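Le riz de Leokadia

Ce matin-là, Leokadia Olszewski avait décidé que son studio d'Ernham sentirait enfin quelque chose de bon ! Elle y vivait depuis 40 jours, entre des cartons à moitié ouverts et une fenêtre qui donnait sur la voie ferrée, et elle n'avait mangé que du pain, du fromage, et encore du pain. Mais sa tante de Rothe lui avait envoyé une vraie recette – le riz au lait du dimanche, avec l'écorce de citron et la cannelle – et rien au monde ne l'aurait fait patienter un jour de plus.

Elle rinça le riz deux fois, trois fois, les manches remontées jusqu'aux coudes, en chantant faux et très fort. L'eau se troublait, s'éclaircissait, quelle merveille ! Puis elle versa le lait, le sucre, une pincée de sel, et resta plantée devant la marmite électrique comme devant un train qui va partir.
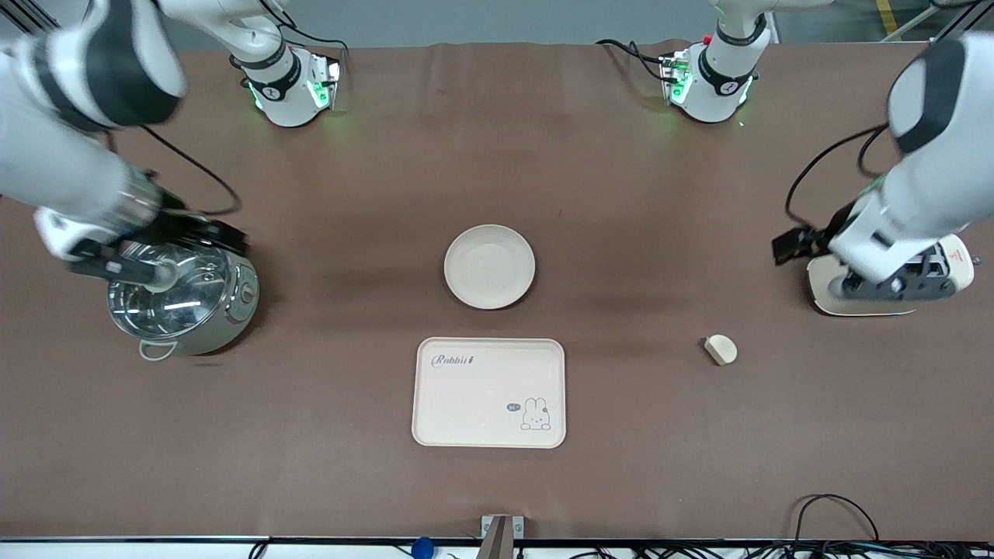

« Ne soulève pas le couvercle », avait écrit la tante, souligné deux fois. Leokadia adorait les couvercles en verre, justement pour cela : on pouvait désobéir avec les yeux. Elle se pencha, le nez tout près du bouton rond, et guetta la première bulle. Elle vint, minuscule, puis une autre, et bientôt toute une foule qui se bousculait contre les parois – elle applaudit, toute seule dans sa cuisine.

Le voisin du dessus frappa à la porte au moment où la cannelle gagnait l'escalier. Il tenait un bol vide et une cuillère.

– C'est du riz au lait ?

– C'est LE riz au lait ! Entrez, entrez, poussez les cartons !

Ils mangèrent debout, trop vite, en se brûlant la langue.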